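# Bathroom showroom sessions, December

Welcome to the newest page of our gallery! Most of you know Wedholm from the kitchen sets we put up earlier, and this time we moved over to bathrooms, which turned out to be a lovely change (and a good deal harder on the knees). The showroom at Sindby let us in at 7 every morning before customers came, and we went home with 111 demonstrations in all, every one of them done by hand with a pair of grippers.

For anyone new to the page, the idea is simple enough. A person holds one gripper in each hand and does the job slowly and plainly, the way you might show a niece how to fold a shirt, and the recordings go to Renurden, where the arms learn from them. Neusa Araújo planned the tasks and did most of the demonstrating herself, and she has the patience for it – I certainly don't, as my nine discarded takes will show.

We settled on two kinds of task for bathrooms. The first was reaching over a tub rim to the fittings on the far side and coming back without bumping anything. The second was wiping along the rim in one steady pass. Neusa likes to start with her elbows tucked in and let her shoulders do the traveling, and she asks everybody to pause for a breath before closing the fingers, so there is a clear moment between arriving and grasping.

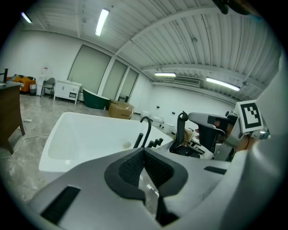
Freestanding tubs are wider than they look in a catalog, and I found I had to plant my feet well apart before I started or I would end up leaning on one hand halfway through. Glossy rims also make you want to hurry, I don't know why! Neusa's advice was to talk quietly through the motion as you make it, and my takes did get better once I stopped feeling silly about that.

Many thanks to Ochoa for lending us the spare batteries, and to everyone at Sindby for the coffee and the early keys. Laundry rooms are next, and I'll add that page once the recordings have been sorted.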